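# Count the Scenes, Then the Hours

Reports on learned manipulation usually give the size of the training set in hours or in episodes. I think both numbers are close to useless when given alone, and I think the field should stop treating them as the main result of a collection effort. What I would like to see first is a count of distinct scenes, followed by a plain statement of how distinctness was decided.

My view comes mostly from the work we did at Jurivside with hand-held grippers. The method is well known by now. An operator holds one gripper in each hand and performs ordinary tabletop tasks. Each gripper carries a marker cube so its pose can be recovered from an overhead view, and the finger opening is logged alongside. The robot is absent during collection, which makes the data cheap. A trained operator can produce 70 usable episodes in a morning, and an untrained one is not far behind after a day.

Cheapness is where the trouble starts. When an episode costs almost nothing, the natural move is to repeat the same task at the same table until the counter looks respectable. Our first set, which we called Silach, was built that way. It had a large number of episodes and 3 tables. The policy trained on it did well at those tables and poorly at a fourth one that differed mainly in height and surface color. Adding more episodes from the original tables did not help in any way we could measure. The second set, Rodlow, had fewer episodes spread over 12 tables, with the objects changed between short blocks. It transferred better on every task we tried, including those where it had less data in total.

This is an old finding in other parts of machine learning, and I make no claim to it. My complaint is that it has not changed how collection is planned. Budgets are still written in hours. Operators are still scheduled in long blocks at one station, and the station is still reset to the same starting layout each time.

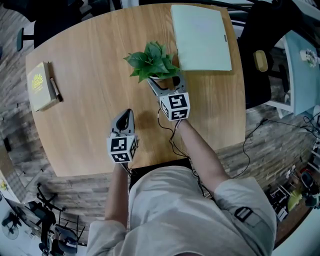 Resetting deserves more attention than it gets. A full reset to a fixed layout removes variation that would have been free. If an operator finishes a pick and leaves the object slightly rotated, the next episode should start from there. We wrote a reset step into the Silach protocol in November and spent several weeks enforcing it. It made the videos easier to compare and the data worse. For Rodlow we asked operators to reset only when an object had left the reachable area. Episodes took a little longer to review, and the spread of initial poses widened without any further instruction.

The same argument applies to clutter. Items that play no part in the task are often cleared away on the grounds that they add noise. I would leave them. A policy that will run in an office or a kitchen has to tolerate things it was never told about, and the cheapest time to teach that is during collection. The usual objection is that unrelated objects hide the markers. This happens, but less often than the operator's own arms do it, and the pose filter has to handle that case anyway.

There is a fair objection to counting scenes, which is that the unit is vague. Is a table with one object moved a new scene? What about the same table under different lighting? I do not have a clean answer. Our working rule was that two recordings belonged to different scenes if the support surface changed, or if at least half of the visible objects did. By that rule moving a lamp does not count and moving to the next room does. The rule is crude, and another group could reasonably pick a stricter one. What matters is that it is written down and applied before training, so that the number cannot be adjusted once the results are in.

A second objection is that scene count favors large organizations with many rooms. I find this weaker. The grippers fit in a bag. Rodlow was collected with one pair, carried between rooms that were already furnished, and the main cost was recalibrating the overhead view after each move. That took 8 minutes once the procedure was settled - less time than we had been spending on layout resets. A group with one room can still change the surface, the objects and the seat height.

Two-handed tasks need a further caution. With both grippers in use, operators settle quickly into a habit where one hand holds and the other acts. In Silach the left hand was the holder in nearly all episodes. The policy learned this faithfully and failed whenever the geometry called for the opposite. Scene variety reduces the problem but does not remove it. Hand roles should be reported as a separate figure, and the protocol should call for them to be swapped. The Cheng protocol, which we now use, does this at the start of every block.

I would therefore ask for three lines near the top of any report on such a dataset: the number of scenes and the rule used to separate them, the split of hand roles, and the reset policy. Hours can come after that. Reviewers could start asking for these lines now, and most groups could recover them from existing recordings with a few days of labeling.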